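Wornance Rose Duvet Cover

Bedding > Duvet covers > Printed

A white duvet cover with roses on it. Large roses, in pink and mauve, with a border of rust-red scrollwork that looks like something off the lid of a very good tin of cookies. If you wanted a bed that looks like a hotel, we sell plain white as well, and it is three shelves down and very restful.

The Rose has been in the Wornance range longer than most of the people who pack it. We tried to retire it once, in November, and got letters. One came from a woman who had bought hers for a guest room and then moved into the guest room. So it stays, and it now comes in the same cotton as our Lullach sheets. The two wear at about the same speed and can be thrown out together.

What it does on a bed

It gets rumpled. We could sell you a cover that doesn't, but it would feel like sleeping under a raincoat. A big print is kind to creases, and a rose with a fold through the middle still reads as a rose from the doorway. The scrollwork also gives you something to line up with the edge of the mattress, should you be the sort of person who lines things up.

It also gets used as a table. Every bed in a home with children does sooner or later. 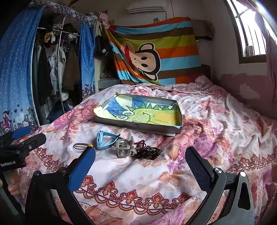
Rose cover with dinosaur art, a kid's smartwatch and a metal puzzle. Bed contents and monkey blanket not included.

Flurina Plattner, who buys our prints, would like it known that pink roses go with wide stripes of orange, turquoise, green and brown. She has held this view for years. The rest of us came around slowly and still keep the two on separate pages of the catalog.

Details

Print: roses in pink and mauve on white, rust-red scroll border
Fabric: cotton, woven for us at Ponurby
Closure: buttons along the foot, plus 2 spares sewn inside where you will never look
Sizes: twin, full, queen, king
Matching pillowcases: sold separately, sorry

Washing

Warm wash, with similar colors. Button it up before it goes in the machine, or you will find every sock you own in one corner. Tumble dry on low. Iron it if you like; Benedikt Ortner in our returns department irons his and we have all agreed not to bring it up. Crayon usually comes out if you scrape off the thick part first and use dish soap before the wash. Felt pen is between you and the artist.

Ordering

We print the Rose in runs of 1,000, and when a run is gone the next one takes a while. The pink can come out a touch warmer or cooler from one run to the next. If you need two covers that match, order them together.

Returns are fine for 70 days, as long as the cover hasn't been washed. Slept under once is okay. We can generally tell, but we don't make a thing of it.

You may also like

Shirazi throw, rust
Lullach fitted sheet, white
Plain duvet cover, white, for the hotel people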